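Clearing and Wiping Down a Small White Worktop

By Bethel Kassa | June

We use cookies to remember your settings. Accept | Manage preferences

A white tabletop shows residue sooner than a dark one. Most of the marks reported as stains are detergent film, paste or carton dust, and they lift with plain water. The method below was written for a coated Dalen top, 147 cm long, and applies to any smooth sealed surface of similar size.

Clear in two passes. In the first, take off everything that belongs in another room. In the second, sort what is left by type: cookware, full cartons, empty cartons. Small cookware and toiletry cartons should not share a shelf, as mint scent carries into anything with an open top.
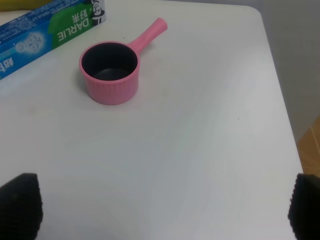 Pink pot and a Darlie toothpaste box, still on the table before sorting.

Cookware with ribbed walls holds grease in the grooves. Brush along the ribs with a soft nylon brush, rinse, and invert on a rack. Do not store a pot with its handle over the table edge. Turn the handle toward the wall.

Empty cartons go flat into recycling. Open the glued seam with a thumb and fold along the factory creases. Full cartons are stored lying down, long face out, with the printed name readable from the front. A Gellden drawer insert with 93 mm channels takes most toothpaste cartons lengthwise. Measure the carton before buying the insert.
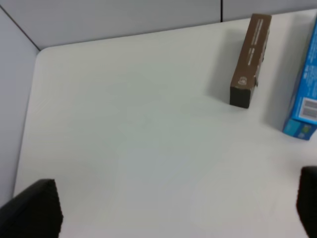
Tall cartons tip when the surface is wiped around them, so move them off the top completely before any water is used. Damp board softens at the corners and can leave dye on a white finish. If dye has transferred, apply a paste of baking soda and water, leave it for 4 minutes, and wipe with the grain of the cloth in one direction. Do not scrub in circles.

Wiping sequence:

1. Dry microfiber cloth, back edge to front edge.
2. Damp cloth with one drop of dish soap, same direction.
3. Clean damp cloth to remove the soap.
4. Dry cloth, finishing at the rounded corners, where water collects.

Check the result with a flashlight held low to the surface. Film shows as a gray haze. Repeat step 3 if haze remains. Herlow spray (refill no. 954) can replace the soap in step 2 but still needs the rinse. Ikus pads are too coarse for coated tops and should be kept for bare steel.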